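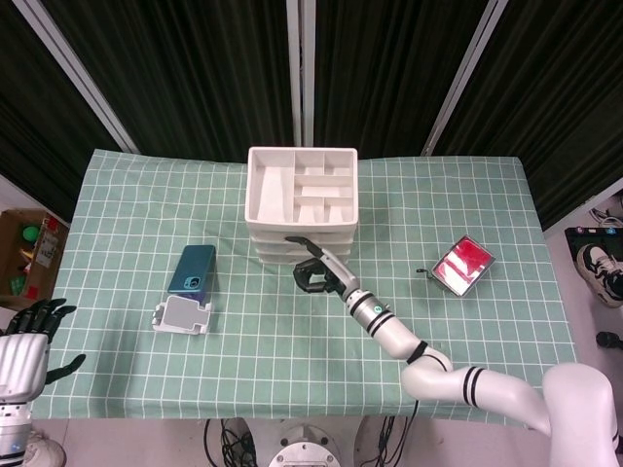

Section 5: Setting Up Your Table and Desktop Organizer

By now you've got the cloth on the table and the table where you want it. (If you skipped Section 4, go back and at least read the bit about wobble.) In this part I'll walk you through the drawer organizer, the phone, and the little screen, in the order I do it at home. Plan on an evening if you're sorting a whole junk drawer as you go. Mine took 69 minutes the first time, and a good chunk of that was me trying dead pens on the back of an envelope.

I use the Meltlow stacking organizer, the white plastic one with an open tray on top and drawers below. Thaddeus Achterberg, who edits these guides, has the older Gedard version, and the steps work for either one.

What you'll need

The organizer, with its drawers
A damp cloth and a dry one
Your phone and its holder
Your small display and its cable
A box for everything that doesn't have a home yet
Pencil and sticky notes

5.1 Placing the organizer

1. Pull all the drawers out and wipe the inside of the shell. New plastic has a dusty film on it, and it'll end up on your good paper clips if you leave it.

2. Smooth the tablecloth toward the back edge with the flat of your hand. If you've got a grid print like mine, square it up with the table now, while there's nothing on it. I love a grid cloth for this job — you can line everything up against the squares and never touch a ruler.

3. Set the empty shell near the back of the table, in the middle. Leave yourself a little gap behind it so it isn't shoving against the curtains.

4. Turn it so the drawer fronts face your chair. Sounds silly, I know, but I filled mine up backwards once and had to start over.

5. Slide the drawers back in from the bottom up. Each one should go home with a light push. If one sticks, take it out and check that it isn't upside down or sitting crooked on its runner.

Note: The cloth can creep when you tug on a drawer. Hold the top of the unit with one hand while you pull with the other, at least until there's some weight in it.

Caution: Don't open every drawer at once. A light organizer with all its drawers hanging out will tip forward, and then you get to sort the whole thing again!

5.2 Filling the top tray

The top tray has one long narrow compartment on the left and smaller rectangular ones on the right. I tried all sorts of arrangements before I settled down.

1. Put long things in the long compartment. Pens, a letter opener, a slim pair of scissors with the points down at the far end.

2. Use the small compartments for things you grab without looking. Mine get erasers, binder clips, stamps, and the spare key to the mailbox.

3. Stop before it's full. If you have to dig, it belongs in a drawer.

Tip from Rosalind Halvorsen, who tested this section for me: leave one small compartment empty for a week. Whatever ends up in there by itself is the thing that needed the spot. (Hers was lip balm. Mine was batteries, and I still don't know where they all come from.)

5.3 Filling the drawers

1. Dump your old drawer out onto the cloth. Yes, all of it.

2. Make piles by what you do with the stuff, so mailing things together, fixing things together, and so on.

3. Put the heaviest pile in the lowest drawer. This keeps the unit steady, and it also makes the bottom drawer a bit nicer to pull.

4. Stick a note on each drawer front and write on it in pencil. Live with the pencil labels for a while before you make nice ones. I moved my tape twice and my envelopes three times.

5. Anything left over goes in the box on the floor beside the table. A plain cardboard box is fine. Don't force odd-shaped things into a drawer just to be done with it.

Caution: Loose blades, pins, and button batteries should be in something with a lid before they go into any drawer, and well out of reach if you've got little ones around.

5.4 The phone and its holder

I keep the phone on the left because I write with my right hand. Swap sides if you're a lefty.

1. Set the holder flat on the cloth toward the front, close enough that you can reach it without leaning.

2. Check that the center pad is clean. A bit of lint or a crumb is enough to make a phone slide around.

3. Set the phone on the pad and ease it in against the clips. If your case is a thick one you may need to take it off first. Don't bend the clips to make room.

4. When you're working, lift the phone out and lay it face down on the cloth behind the holder. I get so much more done this way, I can't tell you.

Note: If you have the Zekido holder, the fit is snugger than on mine. Go gently the first few times.

5.5 The small display

1. Stand the display on the right side of the table and tilt it until you can read it from your chair without ducking.

2. Lead the cable away from the side of the display with a loose curve in it. A tight bend right at the plug is what kills these cables.

3. Keep the cable out of the drawers' way. Open the bottom drawer all the way and look before you call it done.

4. Glance at the screen with your lamp on and again with it off. If you're getting glare, turn the whole thing a little toward you and try again.

5.6 The floor

I used to skip this part, and then I caught my foot in a cable carrying a full mug.

1. Gather loose cables into bundles and lay them where your feet don't go.

2. Move shoes, cases, and bags back from the table so your chair can roll.

3. Slide your leftovers box off to one side, somewhere you'll still see it. Mine went into a closet last November and I found it again in spring.

If something's not right

Drawer won't close: something in the drawer behind or below is standing up too tall. Lay it flat.

Organizer leans: there's a fold in the cloth under one corner. Lift, smooth, set back down.

Phone slides: wipe the pad with the damp cloth and let it dry all the way.

Display wobbles: move it back from the table edge, where the cloth starts to drop.

Section 6 covers paper trays and the Ratanaporn wall rack. Have your leftovers box handy for that one.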